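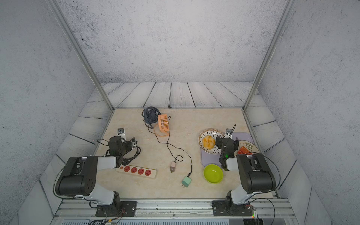

The two-arm bench, with the fans, the power strip and the tray on the table.

Student operators wanted – Kalham two-arm manipulation project

The Kalham project is looking for 11 students to join as operators for the coming term. Operators guide a pair of robot arms through ordinary tabletop jobs such as plugging things in, moving dishes and putting objects back where they belong. The recordings are used by the project class to train and test its own control software.

You do not need to be in the class to apply. Students from any department may take part, and first-year students are welcome. No programming is required for the operator role.

What operators do

Each operator works one shift a week. A shift lasts 3 hours, including setup and a break. You will work in pairs: one person drives the arms and the other resets the table, reads out the next task and keeps the log. You switch halfway through.

A task card tells you what goes on the table and what the arms should do with it. Some cards need only one arm. Others need both, for example holding a power strip still with the left arm while the right brings the plug to it. Cables are harder than they look and most new operators need a few shifts before they are comfortable with them. Plates and bowls come sooner in the training.

A full set is 52 cards. We do not expect any one pair to finish a set in a shift, and we would like a slow, clean run more than a fast one. If a run goes wrong, mark it in the log and start the card again. Failed runs are kept too, so please do not delete them.

Training

All operators attend two training sessions before their first shift. The first covers the emergency stop, the reach of the arms and how to clear the table safely. The second is practice time with one of last term's operators. You will be signed off once you have completed five cards without help.

Training is held in June, in the Gistorden building, second floor. Shifts take place in the same room.

Pay and credit

Operators choose one of the following:

Hourly pay at the standard student assistant rate, with training time included.
One unit of independent study credit, which also requires a two-page report at the end of term.

You cannot receive both for the same hours.

Who can apply

You should be enrolled for the full term and able to keep the same shift each week. You need to be comfortable sitting at a bench and using both hands for up to 50 minutes at a stretch. If you need a different arrangement, tell us in your application and we will work out the schedule with you. Left-handed applicants are welcome.

Earlier experience with game controllers, sewing, model building or kitchen work is useful but not required. Please mention it if you have it.

There are also two places on the Banda team, which writes the task cards and checks the logs. These are open to students who have already taken the introductory robotics course or have worked as an operator before. Write "Banda" at the top of your application if you want to be considered. You may apply for both roles.

How to apply

Send a short email with your name, department, year and the shifts you could take. Morning shifts start at 9:00 a.m. and afternoon shifts at 1:30 p.m. Add a few lines on why you are interested. We do not need a resume or a transcript.

Applicants will be invited to visit the lab for 20 minutes and try the arms. This is not a test – it is so you can see whether you like the work.

Questions about the role go to Osvaldo Dantas, project coordinator, in the Ramanauskas Lab office.

Contact | © Ramanauskas Lab, Kalham Project | Back to top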